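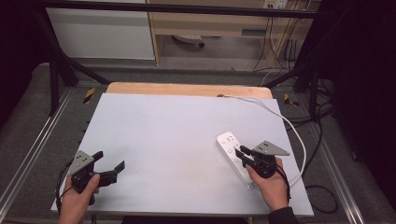
Ciko (software)

Ciko é um conjunto de programas para registro, alinhamento e reprodução de demonstrações de manipulação feitas com garras portáteis. Foi escrito por Gwion Phillips e Tegan Tawhiri na Stotell e publicado em 22 de junho de 2020. O pacote reúne um gravador, um módulo de percepção, um treinador de políticas de controle e uma ferramenta de revisão usada no navegador. É escrito em C++ e Python e roda em Linux.

História

O projeto nasceu de um script de sincronização que Phillips mantinha para uso próprio. Tawhiri acrescentou a estimativa de pose das garras e separou o código em processos independentes. A primeira versão aceitava uma única garra; o suporte a duas mãos chegou em julho do mesmo ano, com a mudança do formato de arquivo. Os arquivos antigos continuam legíveis por meio de um conversor, mantido por Arwel Dafis.

Arquitetura

O gravador recebe os fluxos de vídeo de cada garra e de uma câmera superior e os coloca em uma base de tempo comum. A frequência padrão é de 60 quadros por segundo. Cada sequência é gravada como um episódio, com a abertura dos dedos, a pose estimada de cada garra e um campo de texto livre para a tarefa.

A sincronização usa os carimbos de tempo do hardware quando disponíveis. Na falta deles, o programa procura um gesto de abrir e fechar os dedos no início do episódio e alinha os fluxos por correlação. Episódios com desvio superior a 45 milissegundos são marcados para revisão e ficam fora do treinamento até que alguém os aprove.

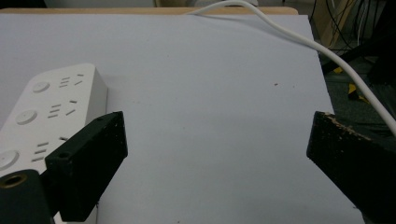

O módulo de percepção calcula a trajetória da garra por odometria visual-inercial e corrige a deriva com pontos fixos do ambiente. Superfícies lisas e claras são o caso mais difícil, pois oferecem poucos pontos de referência, sobretudo quando a câmera fica perto da mesa. Nessas condições o Ciko dá mais peso ao sensor inercial e à câmera superior. Objetos brancos sobre fundo branco exigem também um ajuste manual da exposição, feito no arquivo de configuração antes da gravação.

Cabos e outros objetos deformáveis não são modelados. A política aprende a lidar com eles diretamente a partir das imagens, sem representação explícita da forma. Shona Prendergast propôs uma extensão para estimar a linha central de cabos, que permanece em um ramo separado do repositório.

Treinamento e planejamento

O treinador produz políticas por clonagem de comportamento. A entrada é uma janela curta de imagens e aberturas dos dedos; a saída é uma sequência de poses relativas, das quais o controlador executa apenas as primeiras antes de pedir uma nova previsão. O conjunto de referência distribuído com o pacote, chamado Pinville, contém 198 episódios, todos feitos com objetos domésticos sobre uma mesa.

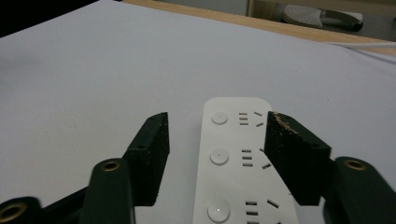
Antes da execução no robô, um planejador verifica limites de junta, alcance e colisão entre os dois braços. Trechos inviáveis são rejeitados por inteiro, já que a interpolação usada nas primeiras versões alterava o momento do contato. O planejador foi reescrito por Ieuan Prosser e pode ser desligado para testes em simulação.

Ferramenta de revisão

A ferramenta de revisão, Powell, mostra os fluxos lado a lado com o gráfico de abertura dos dedos. Permite cortar o início e o fim do episódio, corrigir o texto da tarefa e anotar falhas. As anotações ficam em um arquivo à parte e não modificam a gravação original. A lista lateral carrega no máximo 99 episódios por vez.

Ver também

Aprendizado por imitação
Odometria visual
Manipulação bimanual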